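Print this page | E-mail this ticket

Ticket 1454: sim wrist view, grasp planner returns no candidates
Project: Tekin planner / Rotley sim scenes
Status: open, waiting on Fincombe
Severity: blocks nightly

Nightly died again in June branch. Planner gets the wrist render, segments, returns empty list. No exception, just "0 candidates" and the episode times out at step 158. Same seed on the old branch grasps fine, so not the controller.

Tried so far:
- reran with seed 40, same
- rolled back the mask model, same
- cleared scene cache, no change
- turned off finger mask: planner now proposes grasps ON the left finger. great. Turned it back on.

Looking at the wrist render at the step where it gives up. Gripper open, white blocky part between the fingers, close to the left one and partly behind it. So the target is right there, it's just low in the view and the finger mask eats a chunk of it. 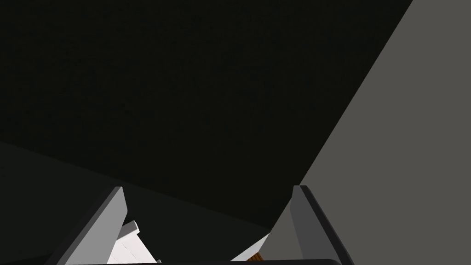 Second thing, background is nearly black over most of the top. Auto exposure in the preprocessor averages the whole image, so it pushes gain up and I think the white faces clip. Once they clip the steps in the part go away and the edge finder has nothing to hold on to. Havent proved this yet. Fixed gain run is queued.

Also the big gray plane on the right gets labeled "table" by the plane fitter. Its the largest clean plane so it wins. Then the approach vector comes out tilted and every candidate fails the collision check. This might be the whole bug tbh.

Update, 4:20 pm: fixed gain alone = 3 candidates, all rejected. Fixed gain plus plane prior from the scene file = 57 candidates, top one looks sane. Finger mask dilation still too fat, cutting it down next.

To do
- plane prior on by default for Rotley scenes
- log WHY candidates get rejected, not just teh count
- ask Fincombe if light settings changed when the scenes got re-exported
- don't close until nightly is green twice

Related tickets
Plane fitter picks wall over table
Finger mask offset after URDF update
Plustthorpe runner out of GPU memory
Timeout reported as success in episode log

Contact support | Copyright Plustthorpe Tools | Back to top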